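Lockyer Sim Pack – evaluation copy, wrist-view subset

Prepared by Thắng La and Kha Tăng for the Semgate purchasing review, July
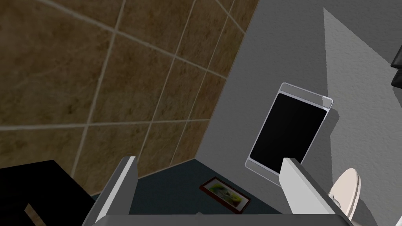 Lockyer is a paid simulation kit from Jutville. It bundles procedurally furnished rooms, a parallel-gripper arm and a scripted task runner. We licensed the evaluation tier and exported a subset to see whether it is worth the full price for our tidy-up work.

Contents
Episodes: 1534
Held out for testing: 220
Rooms: household interiors, randomized surfaces and clutter
Views: wrist colour, rendered
Labels: task string, gripper state, joint positions, success flag

All frames are synthetic. Small household items such as tablets and framed pictures are placed on the floor or leaned against walls, and the wrist view often has both fingers in it. Screens may render as plain black, so the pack is no use for anything that needs to read a display.

Layout
episodes/ one folder per run
meta/ room seeds and object lists
splits/ train and test, plain text

Known issues
Steep wrist angles leave large areas of wall and little floor. We kept these runs.
Object names in meta/ are not consistent between rooms. Kha's mapping file fixes most of them – check it before you filter by name.
The success flag is set by the task runner and has not been checked by hand.
Seed 1279 crashes the viewer on load. Reported to Jutville, no fix yet.

Not covered
Depth, touch and sound. The Idgate export plug-in is sold separately and was not tested.

Licence
Internal evaluation only. Do not redistribute the rooms or textures. Models trained on this copy can't be shipped until the full licence is signed.

Questions about the splits go to Thắng, everything else to Kha.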